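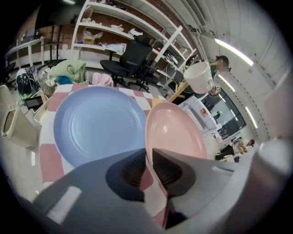 Oil marks on a checked tablecloth that come back after washing

Jonum Household Help > Laundry and linen
Posted October 2026, viewed 3,424 times

Wenceslao Robles

Good evening to all. I have a tablecloth with pink and white checks which we use almost every day, and it has several marks from olive oil. When I take it out of the machine I believe the marks are gone. Then it dries, I put it on the table, and I see them again in the same places, a little darker than the cloth around them. On the white checks they have also become slightly yellow.

What I have done until now: I wash it at 40 degrees with a normal powder, together with the kitchen towels. Two times I have put salt on a fresh mark, as my mother did, and I do not know if it helped. I have ironed it after each washing with a hot iron. My neighbour has advised me to use bleach, but I am afraid for the pink.

The label is so faded that I can read only the first line, and it says 70% cotton. The rest of the composition I can not know. It was bought in July at the market in Sididis, from a woman who was selling the linen of her aunt, so I can not ask in a shop.

My questions are these. Is it possible to remove oil which has already been ironed? And must I wash the whole cloth at a higher temperature, or can I treat only the marks? I would like to keep it, it fits our table very well and it is difficult to find this size.

Wagner Damasceno

Hello Wenceslao. I worked 13 years in the laundry of a small hotel, and oil on table linen was our daily bread. Old oil is more difficult than fresh oil, but I would not give up your cloth yet.

First, please stop with the ironing until the marks are gone. The heat fixes the oil in the cotton, and the yellow on the white checks is old oil too. The same is true for the tumble dryer.

I would do it in this way:

Lay the cloth dry on a clean towel. It should be dry, as water on the cloth keeps the soap away from the oil.

Put a few drops of washing-up liquid on each mark. Take one without colour, if you have it. A green or blue one can leave its own mark on white cotton, I have seen this.

Rub it in with your fingers or with a soft old toothbrush, from the outside of the mark to the middle. Turn the cloth and do the same from the back.

Leave it for 20 minutes. Then rinse with warm water from the back side, so that the oil goes out by the way it came in.

Wash it alone or with few things. A full drum does not rinse well, and kitchen towels are often greasy themselves.

Dry it in the air and look at it in daylight. If you still see a shadow, repeat everything. For ironed oil I often needed three rounds.

About the temperature: if your cloth has polyester in it, the oil holds to this fibre more strongly than to cotton. Before you go to 60 degrees, test the pink. Wet a corner with hot water, press it in a white handkerchief and wait a moment. If the handkerchief stays white, you can try it. If it takes colour, stay at 40 and be patient.

Please do not use chlorine bleach. It will not take the oil, and it will probably take the pink. For the yellow you can use an oxygen powder, after the oil is out, and again with the test in the corner.

The salt of your mother is an old custom for wine. For fresh oil I prefer cornflour or talc. You put it on thickly, leave it for some hours and brush it away.

Drusedora

I have the same problem with my napkins and I just bought darker ones. But gall soap works also, the one in a bar. Make it wet and rub it on the mark, then wash like normal. My sister uses Rizzi soap flakes for everything and she is content, I did not try it on oil.

Wenceslao Robles

Thank you both. I made the test with the handkerchief and it became a little pink, so I stay at 40 degrees. After two rounds with the washing-up liquid the smaller marks can not be seen any more. The big one in the middle is paler but it is still there. I will do a third round at the weekend, and if it does not go I will look for the gall soap.

Wagner Damasceno

This is normal for a big one. Leave the liquid on it for a longer time in the third round, one hour is no danger for cotton, but do not let it dry in the cloth. And still no iron, please.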